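Grasp planner gets its October fixes early

The planning group at Flimcombe has merged the new version of the grasp planner. It now plans the finger closing and the wrist path together, so thin objects are less often pushed away before the jaws meet. Tharindu Mollah tested it on 279 recorded grasps, and 21 still fail - most of them with slim handles like brushes and pencils. The perception part is unchanged.

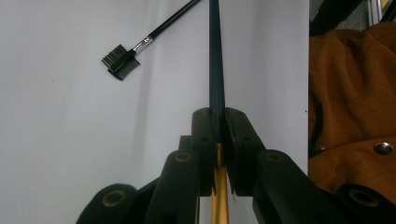
Text: Iresha Uddin | May 24, 2021

Please send failed logs to Tharindu.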